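3.2 Storage of shared kitchen items

The second part of the survey dealt with where households keep the things they use to prepare and serve food. Respondents in Zanley and Sendell were asked to keep a kitchen diary for 14 days and to note each occasion on which an item was taken out, used and put back. Of the 60 households approached, 30 returned a complete diary. The remaining diaries were excluded from the analysis, following the procedure set out by Prins in the pilot study.

Items used every day were most often kept within arm's reach of the cooker or sink. Items used once a week or less were moved further away, in many cases to a high shelf or a cupboard outside the kitchen. Tenants in the Zerkitier flats, where cupboard space is limited, reported more stacking than those in the older Verschueren houses, and they were more likely to leave condiments out between meals. In 10 households the diary recorded a disagreement over where an item belonged.

For the purposes of coding, items were placed in one of three groups: serving ware, preparation ware and condiments. Containers of food were coded by their contents, wherever they had been set down. Figure 4 shows items from each group.

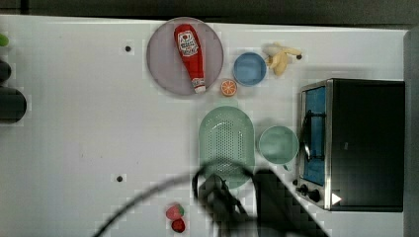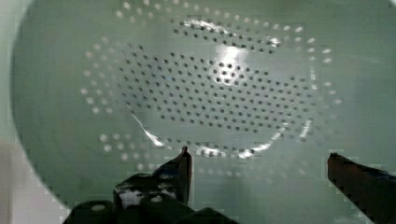
Figure 4. Kitchen items by coding group: plate (serving ware) with ketchup bottle (condiments), first picture; colander (preparation ware), second picture.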